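Consuelo Ocampo starts talking before I have my coat off. She has a clipboard under one arm and is halfway through a sentence about wrists.

"People watch the hand," she says. "Everybody watches the hand! And the hand matters, sure. But if you want to know whether somebody is good at this, watch their wrist. A good operator turns the wrist early, way before they get to the thing they want to pick up, and the arm just sort of arrives. When I see that in a recording I get so happy."

Ocampo runs data collection at Skeneck, a small company on the second floor of a former print shop. Her team spends its days steering pairs of robot arms through ordinary tabletop chores, and every run is saved as an example for a learning system they call Serik. Nobody at Skeneck writes a program that says how to pick up a pen. Operators do it by hand, over and over, and Serik learns from what they did.

She came to the work sideways. Before this she taught pottery to adults, and she says the two jobs have more in common than you would think.

"You can't tell someone how to center clay. You can say words at them, and the words are fine, but at some point you put your hands on the wheel and they watch, and then they try, and it goes all over the place, and they try again. With the arms I'm back to showing. Only now the student never gets tired and it takes everything I do very, very seriously. If I have a bad habit, it will learn my bad habit. We had one operator who always tapped the table before a grasp, just a little tap, and for weeks the policy went around tapping."

The operator was Till Heitmann, who is at the next station while we talk and doesn't seem to mind. "I still tap," he says, without looking up. "I just don't do it when we're recording."

I ask what a day looks like. Ocampo pulls up a chair and draws it for me on the back of a printout. An operator sits down, gets a task card and sets up the table. The card might say to sort the markers, hand one across from arm to arm, or put the caps together on one side. The operator holds a pair of leader handles, and whatever the handles do, the arms do. When the run is over, a foot pedal ends the recording. Then the table gets mixed up again and the next run starts.

"The mixing up is the part I nag about," she says. "You would not believe how tidy people are. You tell them to scatter five markers and they lay them out like silverware. So I tell them, drop them! Let one roll under the arm. Let one end up half hidden. If Serik only ever sees markers lying nicely in the open, then the first time one is tucked behind something it has no clue what to do, and whose fault is that? Ours."

Markers turn out to be one of her favorite subjects. The team has tried blocks, spoons, socks and a set of measuring cups, and she keeps coming back to the pen drawer.

"They roll, that's the first thing. They've got two ends and the ends are different, so it matters which way around you pick them up. Some are fat and some are thin. A white one on a white table is hard to see, and a yellow one is easy. You get so many little problems for the price of a pack of markers, I love it."

The best run she has ever seen, she tells me, was a mistake. Ezequiel Manríquez was passing a marker from the left arm to the right when it slipped, bounced and came to rest against the other gripper. He didn't stop. He eased the arm back, nudged the marker loose with the side of a finger, picked it up again and finished.

"He wanted to delete it! He had his hand on the mouse. I said don't you dare. Do you know how hard it is to get a good recovery on purpose? If you ask someone to drop a thing and rescue it, they drop it like an actor. This was real. He was annoyed, and he fixed it."

That run is now shown to every new operator. Since June the team has also kept a separate folder for saves like it, and when I visited there were 83 in there. Manríquez has the most, which he describes as a polite way of saying that he drops the most.

Not everything gets kept. Uriel Contreras reviews the recordings, usually at double speed, with a notebook beside him. He throws out runs where an operator hesitated for a long time with nothing going on, or where a cable got in the way of a motion. He also looks for runs that are fine one at a time but too much alike. In one batch he found 19 in a row where the pink-capped marker was picked up first.

"Nobody had told them to," Contreras says. "It was the brightest thing, so they grabbed it. I'd have done the same. But Serik would take that as a rule."

The fix was cheap. The task cards now name a starting marker, and the cards get shuffled.

I wanted to know how the cameras come into it, and Ocampo is off again. Each arm carries a small camera near the gripper, so that Serik gets a close look at whatever lies between the fingers. The trouble, or the fun as she would have it, is that with two arms working one table, each camera also sees a good deal of the other arm.

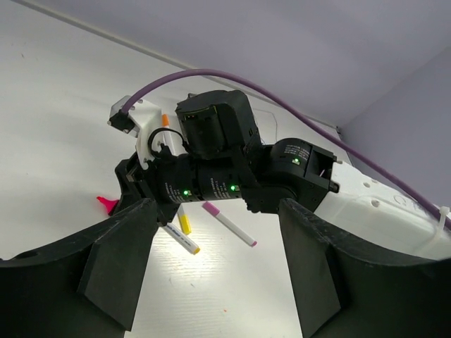

"At first we thought we should keep the arms out of each other's view," she says. "Senad had a whole plan for it, with zones, like parking spaces. We tried it for a week and the recordings looked great and they were useless. The arms never helped each other! If you and I are clearing a table together, I see your elbow the whole time. I work around your elbow. I wait for it. That's information."

Senad Ivanov, who builds and repairs the stations, takes the story in good humor. He gave up on the zones and put his time into the cables, which he would much rather talk about anyway. A cable has to have enough slack to let the wrist turn all the way and still stay clear of the fingers. He has gone through a lot of zip ties. His newest station is called Vasska, after his grandmother's village, and the one before it is called Bermúdez, for reasons that he and Heitmann each explain differently.

Before I go, Ocampo wants me to try. I sit down at Bermúdez and take the handles, which are lighter than I expected, and I send the left arm straight over the top of the marker I'm after. She laughs, kindly. On the second try I get hold of it and squeeze so hard that it pops out sideways and rolls away. It takes me seven tries to lift a marker and set it down again where I mean to.

"But look what you did on the last one," she says, and she plays it back for me on the monitor. She is pointing at the wrist. It starts turning a little before the gripper gets there. "See? Early! You didn't even know you were doing it. That's what I can't write down for anybody."

She asks if she can keep the run. Contreras, passing behind us, says he'll have to review it first.

Skeneck plans to move Serik on to soft things next, starting with dish towels, and Ocampo has been bringing them in from home. There is a stack on the windowsill. She picks one up while I'm putting my coat back on and folds it in the air, slowly, watching her own hands, then shakes it out and folds it a different way.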